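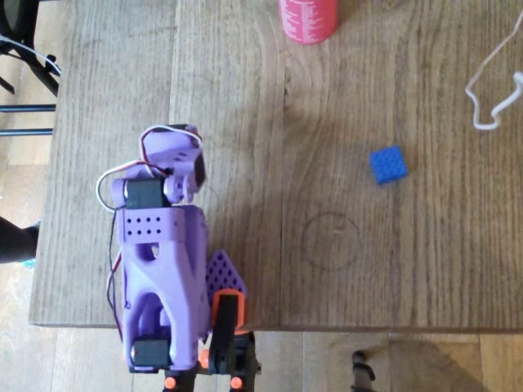
At the wooden table in Wiltumberg, May 18, 2020.

Wiltumberg recipe collection passes the two-thousand mark

When Halima Barasa asked her neighbors last October to look through their kitchen drawers and send her whatever family recipes they found there, she had a small booklet in mind, something stapled together that could be sold at the spring fair for a dollar or two. The spring fair is off, as we all know, but the recipes have kept right on coming, and as of this week the collection stands at 2,216 of them!

They have arrived on index cards, on the backs of envelopes, and in one case on a church bulletin with most of the hymn numbers still readable. Soups and breads make up a good share, and there are more versions of rhubarb pie than anybody in town could eat in a summer (though a few households have said they are willing to try).

"My grandmother never measured anything, so I had to make her dumplings over and over until I could write it down," said Ermelinda Mota, whose family has lived on the Condedton road for three generations. "My children were very patient, and I think they are tired of dumplings now."

Sorting all of this has fallen mostly to Barasa and Kiprono Tanui, a retired school cook who has been turning pinches, handfuls and "the blue bowl, not quite full" into cups and spoons that the rest of us can follow. So far 1,129 recipes have been typed up and checked, and Tanui says he has a soft spot for the breads.
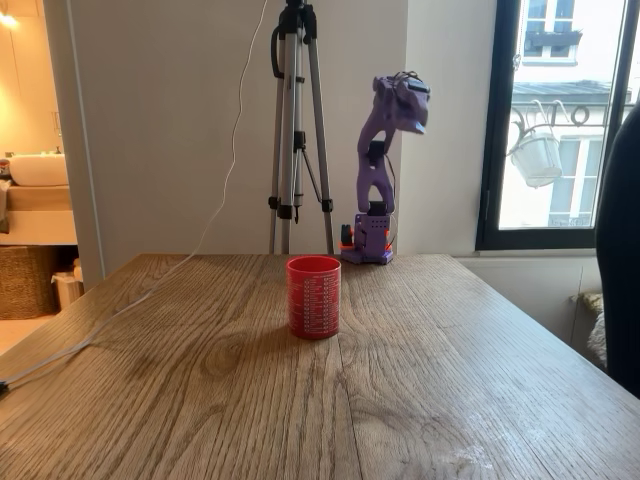 Fourteen ways to make cornbread

The booklet has naturally turned into a proper book, or the first of several. Volume one will hold 100 recipes, among them 14 kinds of cornbread, which Barasa could not bring herself to trim. Some call for buttermilk and some won't hear of it, and two sisters who sent in the same recipe disagree, quite cheerfully, on the sugar.

Waqas Orakzai is laying out the pages in the evenings after work, and he has been scanning the handwritten cards so that a good number can be printed just as they came in, stains and all.
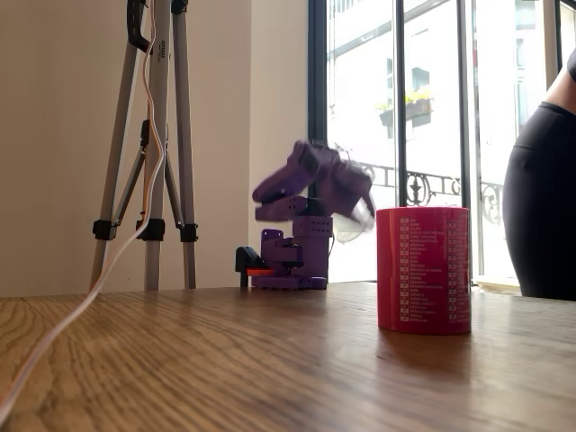 He would like people to write the cook's name on the back of each card, along with the year if they know it, and to send photographs separately in a marked envelope.

Recipes for the second volume are welcome now and can be dropped through the mail slot at the Wiltumberg library, which is still closed to visitors. Anyone who sent in a card and would like it back should put a phone number on the envelope, and Barasa will call when it is ready.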